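Killport, the single-screen shooter from the small studio Sketden, gets its second large update this week. It adds a new map, changes how the harbour guns reload and puts right a fault that could wipe a player's score table.

The game puts you in charge of a row of guns along a sea wall. Ships come in from the left and right, and some of them drop divers who swim under the guns and try to cut the power cables. You lose when all the cables are gone. The update keeps those rules but gives the divers a new route through a drain at the bottom of the screen, so players can no longer leave the lowest gun alone for most of a level.

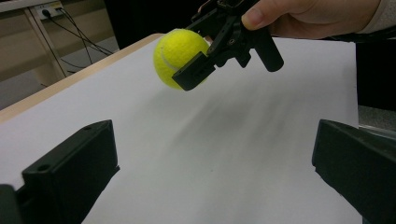
*Page last changed: Jul 5, 2024*

Reloading was the main complaint after the first update in April. Guns used to reload only when they were empty, and a player caught with one shell left had to fire it off before getting a full load. Now you can reload at any time by holding the down key, although the shells still in the gun are lost.

"We tried it the other way, where you keep the shells, and the game became far too easy," said Hok-lam Chung, who designed the levels. "Everyone on the test server got to the last wave."

The new map is called Bepari and is set at night. Ships show up only when a searchlight passes over them — the light moves by itself and can't be steered. It has its own score table, kept apart from the one for the main game. Liên Cao holds the top place in the main table with 3,543 points, a score she set before the reload change. Sketden says old scores will stay where they are.

The lost scores were traced to the save file. If the game was closed while the table was being written, the whole file could come out blank on the next start. The game now writes a second copy first. Tables that have already gone can't be brought back.

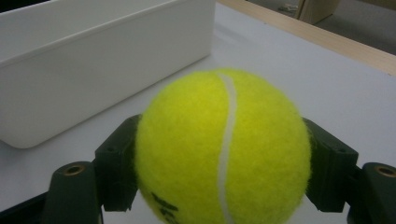
*A tennis ball held in a gripper.*

Sketden lists 81 smaller fixes in its notes. Among them are a diver who could get stuck behind the left-hand cable, music that stopped after the pause screen, and a spelling mistake in the credits, where Yuk-lan Hsiao's name was given wrongly. She wrote the music for both the main game and the new map.

The update is free to anyone who owns Killport and comes to 193 MB. Players who use the Jilska launcher will get it the next time they start the program. Those with the boxed copy need to fetch it from the studio's own site and put it in the game folder by hand — the notes explain where this is on each system.

Ming-te Lu, who looks after the Linux version, said that one would follow once a sound problem on older machines had been dealt with. He gave no date.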